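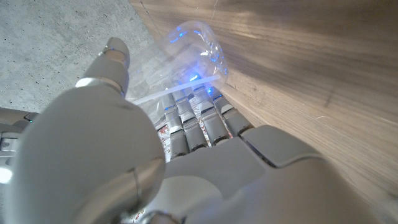

A clear plastic bottle gripped against a wooden surface.

Section 2: Setting up the Diltik and getting it to water your plants

I'm going to assume you've read Section 1, so you know which parts came in the box and you've rinsed the tank. If you skipped ahead (I would have too), go back and do the rinse at least. There's a powdery film inside new tanks that clogs the drippers, and I spent most of one June picking it out of mine with a sewing needle.

You'll need a flat spot for the tank, a pair of scissors, a measuring cup, and an old towel. The tank holds 3000 ml when it's full and it's heavier than it looks, so pick the spot before you fill it. Ask me how I know!

Placing the tank

1. Set the tank on something level, lower than the tops of your pots. If the tank is higher than the drippers, water keeps siphoning through the tubing after the pump stops, and you'll come home to a wet floor.

2. Turn the tank so the outlet faces the plants. The short gray cap goes on the other side and stays on.

3. Leave a hand's width between the tank and the wall so you can get the lid off later.

CAUTION: Keep the power adapter off the floor and away from the tank. I hang mine from a cup hook. Make a loop in the cord below the outlet, so any drips run down to the bottom of the loop and fall off there.

Cutting and running the tubing

4. Roll out the tubing and let it sit in a warm room for a while. Cold tubing fights you the whole way, and it'll curl itself back up like a pig's tail.

5. Run the main line past all your pots in one go, without cutting anything yet. I go around the back of the shelf because I think it looks nicer, but the front works just as well.

6. Cut the main line where each pot sits and push in a T piece. Push hard! It should go on past the second ridge. If it won't budge, dip the end of the tube in hot tap water and try again.

7. Add a short side tube and a dripper at each T. Put the dripper about halfway between the stem and the rim of the pot.

8. Plug the far end of the main line. I forgot this on my very first go and watered a bookcase. 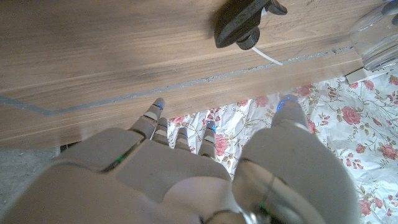

Note on tubing brands: the Jirkdale tubing from the garden store fits these T pieces fine, and it's what I've had on my porch for two summers. The Gkikas tubing is a hair wider. It'll go on, it just doesn't stay on, and you won't hear it pop off. If that's what you've already bought, use the little ring clamps from the spares bag on every joint and check them weekly.

First fill and priming

9. Fill the tank up to the lower line only. This is a test run and there's a fair chance you'll be moving things again in ten minutes.

10. Drop the pump in, cable side up, and wiggle it till the bubbles stop. Air trapped under the pump makes it whine like a mosquito and move no water at all.

11. Lay your towel under the main line.

12. Plug in the adapter and hold the round button until the light goes from red to green. Let go as soon as it changes. Keep holding and you'll end up in the reset menu, and then you have to set the clock all over again.

13. Walk the line and look at every dripper. The ones closest to the tank start first, and the far ones can take a good minute. If one stays dry, pull it off, blow through it, and put it back.
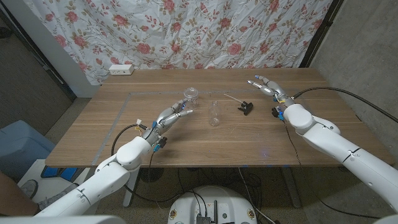 Now for the part most people want to skip, which is measuring. Put one dripper in the measuring cup and run a single cycle. You're looking for around 200 ml with the dial at the factory setting. Way less than that usually means a kink somewhere, and it's nearly always right behind the tank where the tube bends. Way more means the dripper cap is loose, so snug it up and try again.

My neighbor Ntombi Xaba does this differently. She sets a cup under every pot, runs a cycle, and then lines the cups up on the kitchen counter to compare them. It takes her all afternoon and her ferns are a lot better than mine, so draw your own conclusions.

Setting the schedule

14. Press the round button once, quickly. The clock blinks.

15. Use the arrows to set the hour. It's a 24-hour clock and there's no way to change that, sorry.

16. Press again for the start time. I like early morning, before the sun gets onto the porch.

17. Press again for how often. Every other day is a good place to start for most leafy plants. For succulents, go as long as the menu will let you, and even then I'd take them off the line and water them by hand.

18. Wait for the screen to go dark. That's it saving. If you pull the plug before it does, you lose everything from step 14 on.

CAUTION: Don't put liquid plant food in the tank. It grows a green slime in the pump, and the smell is really something. Feed the pots straight from a watering can.

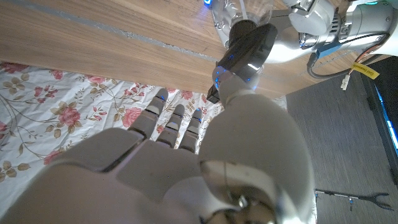 If you've got the Ondwood shelf adapter, the steps are the same except that the tank clips on from underneath, so do steps 1 to 3 after you've run the tubing. The clips need a firm shove and they click twice. One click isn't enough, and I've had a full tank let go on one click. You'll also want the longer outlet hose, part 49 on the spares list, as the short one pulls tight and slowly works itself loose.

Leave everything alone for two full cycles before you start fiddling with the dial. The soil needs time to even out, and it'll look too dry on top well before it's dry underneath. Stick a finger in up to the second knuckle. If it's damp down there, leave the dial where it is.

Troubleshooting is in Section 3, and cleaning the drippers is in Section 4.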